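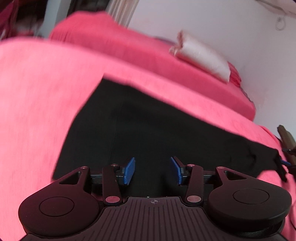
A pinkish-red fitted sheet at the Savine guest house, Gorkari

Home Travel Days Out Food Archive

Monday, February 24, 2025
By our travel correspondent
19 comments

The Ristić pickle works in Gorkari opens its gates to the public twice a year, once in July when the cucumbers come in and once in February when there is very little to see. I went in February. The July tour is booked up by people with more foresight than me, and the bus from Zormont is said to be unbearable in the heat, so I told myself I was being clever.

The bus is pretty unbearable in the cold as well. It takes the old road over the hill and stops at every gate, bench and wide bit of verge. At one point we waited while the driver bought eggs. I was let off outside a tyre shop and pointed uphill with a thumb.

The tour begins in a canteen, where you are given a hairnet, a paper coat and a short talk on vinegar. There were 20 of us, mostly couples in good walking boots, plus a school party of two whose classmates had gone skiing. The guide had a fine loud voice and a way of pausing after each fact in case anyone wanted to write it down. One man did. He filled several pages before we had left the canteen.

After that it's 86 steps up to the gallery, which is the only place you can see the whole bottling hall. In July, we were told, the belts run day and night and you have to shout. In February one belt was running, carrying jars of beetroot at the pace of a church procession. We watched them for a good while. I don't want to be rude about it because I found it very restful, and when a jar went over on its side and had to be set upright by a woman with a long stick there was a small gasp along the rail.

The barrel cellar is the best part and should be longer. It smells of dill and wet cellar, the ceiling is low enough to make tall people humble, and the older barrels have the year chalked on the lid over all the previous years. You are allowed to lift one lid. Everybody lifts the same one.

Tasting takes place back in the canteen and lasts 40 minutes, and that's a long time to eat pickles. The sweet gherkins are as good as people say. The green tomatoes were better still, sharp and a bit garlicky, and I bought three jars without thinking about the hill or the bus. The pickled pear I would leave to those who grew up with it.

I stayed the night at the Savine, down by the river.
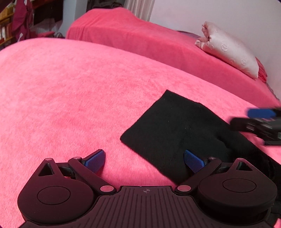

Supper is served at seven and only at seven, and on the night I was there it was bean soup, bread and, as a treat for visitors to the works, a plate of gherkins. Breakfast was eggs with gherkins. I slept well in between, apart from a dream about beetroot.

If you do go, bring cash for the shop, as the card reader was having one of its days, and wear shoes you don't mind smelling of brine. The tour is in two languages, though the jokes are only told in one. The last bus back to Zormont leaves before the tasting ends, a fact printed on the back of the ticket in very small type. The July dates go up on the canteen door in spring, so you have to go to Gorkari to find out when to go to Gorkari.

Share 40
Previous Next Back to top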